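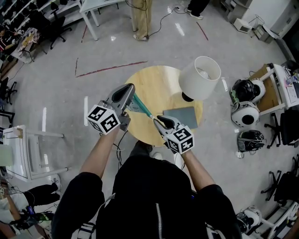
Taugt ein runder Beistelltisch mit heller Holzplatte auch als Arbeitsplatz für Kleinkram, oder ist er nur zum Abstellen einer Lampe da?

Für Arbeiten im Stehen und für alles, was auf ein Tablett passt, reicht er aus. Wer einen Laptop und Unterlagen nebeneinander legen will, sollte ein rechteckiges Modell nehmen.

Test: Runder Tisch Eltholm mit Tischlampe Pundura
Von Izzati Purba, 16. Januar 2019

Der Eltholm ist ein schlichter runder Tisch mit einer Platte in hellem Honigton. Ich habe ihn zusammen mit der Tischlampe Pundura bestellt, die der Händler Ginting im Paket anbietet. Beides lässt sich auch einzeln kaufen. Benutzt habe ich die Kombination 22 Tage lang, zuerst im Flur und danach im Arbeitszimmer.

Lieferung und Aufbau
Platte und Gestell kamen in einem Karton, die Lampe in einem zweiten. Die Ecken waren gut gepolstert, die Platte zusätzlich in Folie eingeschlagen. Für den Aufbau allein habe ich 50 Minuten gebraucht. Die Anleitung besteht nur aus Zeichnungen, und bei Schritt 5 ist nicht zu erkennen, in welche Richtung die Beine gedreht werden müssen. Ich hatte sie zuerst falsch herum. Der beiliegende Schlüssel ist kurz und drückt in die Hand, mit eigenem Werkzeug geht es schneller.

Die Platte
Die Maserung ist deutlich zu sehen, der Farbton im Tageslicht etwas wärmer als auf der Händlerseite. Die Oberfläche ist glatt, Fingerabdrücke fallen nicht auf. Ein Glasrand vom Abend war am Morgen mit einem feuchten Tuch wegzuwischen. Kratzer habe ich bisher keine, allerdings liegt bei mir unter Schlüsseln und Schere meistens etwas Weiches. Die Kante ist sauber verarbeitet.

Bei der runden Form verschenkt man Fläche. Mit der Lampe weit außen am Rand bleibt vorne ein brauchbares Stück frei, auf dem ich Post geöffnet, Etiketten an Pflanzstecker gebunden und einen Reißverschluss repariert habe. Steht die Lampe in der Mitte, ist der Tisch für solche Dinge kaum zu gebrauchen.

Standfestigkeit
Auf glattem Boden rutscht der Tisch, wenn man sich an der Kante abstützt. Filzgleiter liegen bei, machen es aber eher schlimmer. Mit Gummifüßen aus dem Baumarkt war das Problem erledigt. Auf Teppich stand er von Anfang an ruhig. Nach einer Woche hatten sich 2 Schrauben leicht gelockert, ich habe sie nachgezogen, seither ist nichts mehr passiert.

Unter der Platte ist genug Platz für die Füße, man kann also nah herantreten.

Die Lampe
Die Pundura hat einen weißen zylindrischen Schirm und einen kleinen schwarzen Fuß. Der Fuß ist schwerer, als er aussieht. Bei einem Zug am Kabel hat sich die Lampe gedreht, gekippt ist sie nicht. Der Schirm ist oben offen, im Stehen schaut man direkt auf die Fassung und das Leuchtmittel. Mit einer klaren Birne blendet das, mit einer matten ist es erträglich. Im Sitzen stört es nicht.

Zum Lesen ist das Licht angenehm. Für Feinarbeit kommt es zu sehr von einer Seite, ich habe dann zusätzlich die Deckenleuchte eingeschaltet. Der Schalter sitzt am Kabel und verschwindet gern hinter dem Tisch. Staub auf dem Schirm geht mit einer Fusselrolle ab.

Kundendienst
Wegen der unklaren Zeichnung habe ich bei Ginting nachgefragt. Khoa Âu vom Kundendienst antwortete am nächsten Tag und schickte eine korrigierte Seite als PDF. Ab März soll sie jedem Karton beiliegen.

Bewertung
Verarbeitung: gut
Aufbau: befriedigend
Standfestigkeit auf glattem Boden: ausreichend, mit Gummifüßen gut
Lampe: gut für Wohnraum und Flur, für Feinarbeit zu schwach

Den Tisch behalte ich. Die Lampe steht inzwischen im Schlafzimmer, auf dem Eltholm hätte ich lieber eine kleinere mit Gelenkarm. Wer das Paket bestellt, sollte gleich ein mattes Leuchtmittel mitkaufen, es ist keines dabei.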